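March, late, and the kettle on for the second time

Well, I told myself I would keep this diary properly through the competition season and here I am with three blank pages behind me, so tonight I am going to sit and write until my tea gets cold. We had the long practice for the Holtness round, my last one with this group as their mentor before Mireille takes over, and I came home tired in the nice way, with tape stuck to the bottom of my shoe.

The task is the same one we have been fussing over since winter. Blocks go on the conveyor, the left arm deals with them there, and the right arm minds the blue bin at the end. It sounds like nothing when I explain it to my sister on the phone! But the students have 4 minutes for a run, and Jérémie has rewritten the timing so often that he has started dreaming about it (his words, and his mother's too). He wants the left arm to come down onto the purple foam one gently, from the corner, and the others think he is being precious. I think he may be right, but I kept my mouth shut and ate my sandwich.

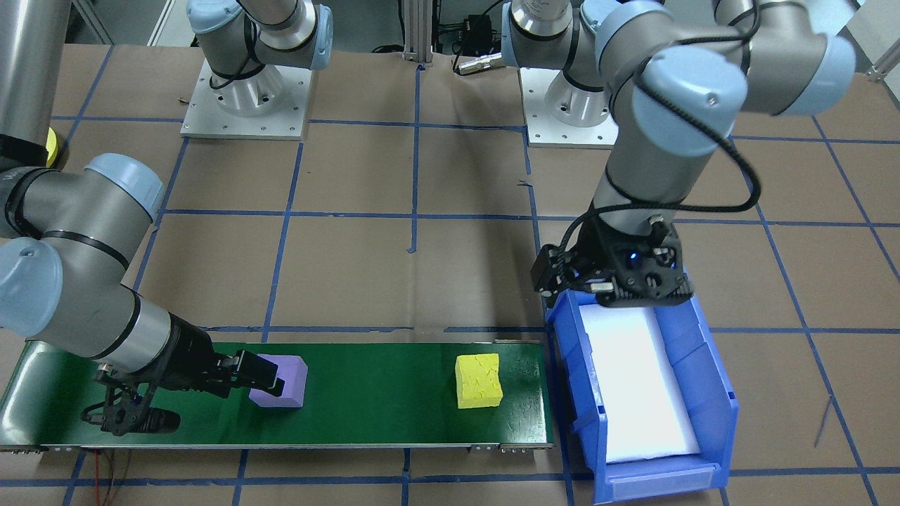 I was so pleased with how they talked to each other this time. Back in the fall it was all elbows and sighing. Now Dorian reads the steps out loud from the Delorme notebook, and whoever is at the keyboard says them back before anything moves, and if somebody says stop then everybody stops. I never taught them that. They borrowed it from the Clotow team after the scrimmage, and I have told them I don't care one bit where a good habit comes from.

We did have a long argument about the tape grid, and I mean long, the pizza came and went. Lino Marchetti would like all the blue lines pulled up and laid again with a proper straightedge. Some of them do wander a bit, I'll grant him that, but the program doesn't read the tape, it is only there so that we put the bin and the conveyor back where they belong after sweeping. Dorian said he could live with a wobbly line. Lino said he could not. In the end we agreed to leave it until after Holtness, and Lino went off to look at the wrist camera picture of the bin, still grumbling, with his coat already on. 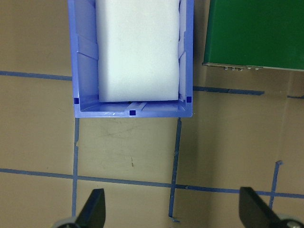

Josiane Royer thought we should be spending the time on the bin markers anyway, and she said so at some length. Her feeling was that if the judges nudge the bin even a little between runs, the markers are all we have to go by, so why practice over and over with it sitting in its perfect spot? She wants it shifted a little every time, with whoever is at the keyboard facing the wall so they can't peek. I wrote that down on the back of the Jultell order form, and we will start with it next practice, grumbling or no grumbling.

Things for me to remember: call Jultell about the spare cable, bring back the big scissors, find out whether the van really seats all of us plus the crates. The club has 600 dollars left for the trip and I would like some of it to go toward a decent supper on the road. Mireille says I spoil them. I probably do.

It is 20 past eleven and the tea is stone cold. Jérémie just wrote to ask if he can come in early tomorrow, and I have said yes, of course, if he eats breakfast first.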